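Last updated: 28/06/2024

Osberg redraws the Stomix soup range, and I got to pick the greens

Okay, so I can finally talk about this one! I run the packaging side at Osberg, a design studio in Fullstead, and for most of the past year I've had soup on my desk, on my sleeves and once inside my keyboard. Today we're showing the new look for Stomix, the dry soup and stew mixes you may remember from your grandmother's pantry (mine kept hers behind the flour).

Stomix came to us in January with a simple problem. The old packets all looked alike. Pea, leek, barley, tomato - every one of them had the same brown bowl on the front, and people kept getting home with the wrong flavor. They wanted something you could spot from the far end of the aisle, and they were brave enough to let us throw the bowl out.

So we did. Each of the 20 flavors now has one big flat shape on the front, cut out of paper by hand and then scanned, with the name running up the side in a fat, slightly wobbly lettering we drew for the job and named Arain. Pea is a circle, leek is a long stripe, barley is a sort of lopsided teardrop that I love more than I should. I cut nearly 600 bits of paper before we settled on the final set, and I still find scraps of orange in my coat pockets.

The colors took the longest. Our printer mixed 339 swatches for us (sorry, and thank you!), and the two greens for pea and leek went back and forth until the very last week. The back of the packet got some love too - the cooking steps are bigger, the type is darker, and the whole thing fits in 2 short paragraphs you can read while stirring.

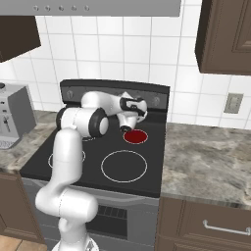
A robot arm over a glowing burner, computer rendering.

The new packets go into stores in and near Fullstead first, starting with pea, tomato and barley, and the rest of the range follows as the old stock sells through. Recipes haven't changed, and neither has the weight of the packet.

We're also hanging the paper originals in the front window of the studio for the summer, so do stop by if you're in town. Press can ask for packet shots, flat artwork and a sample box through the Osberg studio desk. Please say which flavors you'd like - the leek goes fast around here.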